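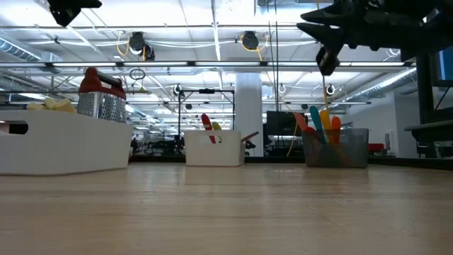
Kitchen tools in open bins, with a box grater.

Week 3 handout: where do things live?

Right, last week I promised we'd get on to sorting, and I meant it. By sorting I mean the everyday kind, the deciding-which-drawer kind, and I want you to think of it as a branch of our subject (how people put the world into groups) and a good deal older than any library.

Start with your own kitchen. Most of us sort by one of these:

Use - baking things together, tea things together
Shape - long things in the long drawer
How often - the good knife at the front, the melon baller in exile

The trouble starts when a thing fits two groups. Is a grater a cutting tool or a baking tool? Does the potato peeler go with the knives? I once spent a whole Sunday-ish sort of afternoon on this and ended up with a drawer called "other", and I'll bet you have one too! Please read the Mohammadi chapter on mixed groups before the seminar. It's 16 pages and the first half is the useful bit.

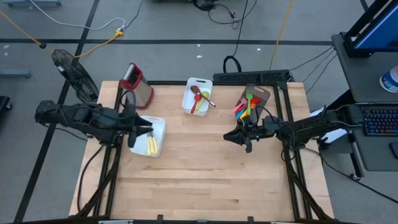

Jarel asked at this point last year whether "other" counts as a group at all, if the only thing its members share is that they failed to get in anywhere else. I said yes, and I still think so, but do argue with me. The Fliria shop catalogue, which we'll pass round, has 286 items and 14 headings, and the biggest heading by a long way is "Sundries". Somebody there clearly got tired. Have a look at what's in it and try to break it into smaller groups without making a new "other" of your own.

Now, labels. A label tells you what's in the box, but it also tells the next person what's allowed in. Write "spoons" and the ladle becomes a problem. Write "things for stirring" and the ladle is fine, but so is a stick.

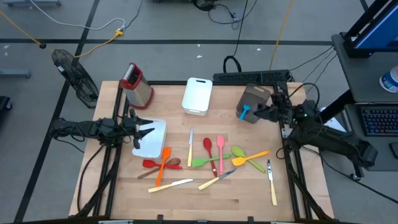
Stirnaseo's reply on the course board was that labels only matter when more than one person uses the cupboard, and that people living alone can go by memory. I like this a lot, though I live alone and can't find my tin opener.

For the seminar: pick one drawer or shelf at home, write down the rule you think it follows, then find the thing that breaks the rule. Nearly 1,000 words, please, in by the end of March.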